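Reading time: 2 minutes

Catley workshop opens its doors for robot arm afternoon

Visitors to the Catley makers' workshop spent Mon 19 July watching small robot arms at work on ordinary tabletops, as the Brendik project held its first open day since moving into the building in January.

The project builds low-cost arms from printed parts and off-the-shelf servo motors, and teaches people how to put them together and program them. Until now it has mostly worked with evening classes. The open day ran from noon until 4 pm and was free, with no booking needed.

Unai Cifuentes, who runs the project, gave a short talk at the start of each hour and then took questions beside the tables. He told visitors that the printing was the easy part, and that most of the learners' time went on wiring and on getting the joints to move smoothly.

"People expect the clever bit to be the computer," he said. "A lot of the time we are looking for a cable that has caught on something."

The demonstrations used things found in any kitchen or office. Mugs, pens and paper were set out, and the arms were put to simple jobs such as picking up, moving and putting down.
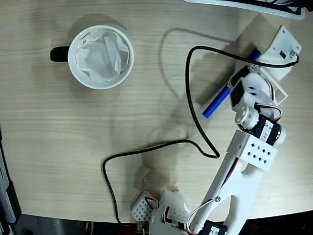

Each session lasted 12 minutes, with time afterwards for visitors to ask how the joints were driven and what the parts would cost to replace. A spare set of printed pieces was passed round so that people could feel how light they were. Younger visitors were also shown how a gripper is opened and closed from a laptop, and several went back for a second turn.

Grace Masanja, who came with her two sons, said she had walked past the workshop many times without knowing what went on inside. "They want to build one now," she said. "I have told them to finish the bike first."

About 200 people came through the doors during the afternoon, according to the organisers. The busiest spell was just after 2 pm, when there was a queue on the stairs and one of the talks had to be given twice.

Mr Cifuentes said the number of visitors had been higher than the project planned for, and that a larger room would be used next time. He would also like to put up a screen so that those at the back can see the gripper while it is working.

A new beginners' course, called Stenunik, will start in the autumn. It will run on weekday evenings in the same building and will cover printing, assembly and basic programming. No experience is needed, but learners under 16 must come with an adult. Places can be reserved at the workshop desk during opening hours.

Contact us | © Catley News. All rights reserved. | Back to top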